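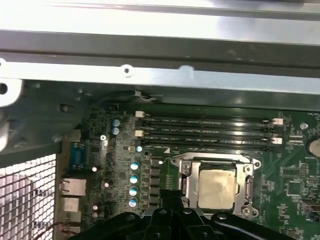 **Who can apply for the weekend repair bench job at Flostis?**

Anyone 18 or over who can work Saturdays and has fixed household or office gear before, paid or unpaid. A trade certificate is welcome but we don't ask for one.

Flostis is a second-hand and repair shop in Esirdale. We take in lamps, radios, desktop computers, sewing machines and small kitchen appliances, get them going again where we can, and sell them or hand them back to their owners.

## The job

- Casual, Saturdays 9 am to 4 pm, with an extra weekday in March when the student trade picks up
- $29 an hour, plus super
- Half an hour for lunch, paid

You will book items in at the counter, find the fault, quote the customer and do the repair. Anything mains-powered is tested and tagged by Niamh Quinlan before it leaves, so you don't need your own tagging ticket. Parts are ordered on Mondays, and you'll need to leave a clear written list.

## What we're looking for

- Tidy soldering
- Comfortable talking to customers, including when the answer is that it can't be fixed
- Able to lift a boxed sewing machine onto a bench
- Own transport. The 157 bus doesn't run early enough on weekends

Tools are supplied. Bring your own if you prefer them, labelled.

## How to apply

Send a one-page résumé and a few lines on something you've repaired to Oisín Foley at the shop, or drop it at the counter. Applications close Sat 19 September at 4 pm. Short-listed people will be asked in for a paid two-hour trial.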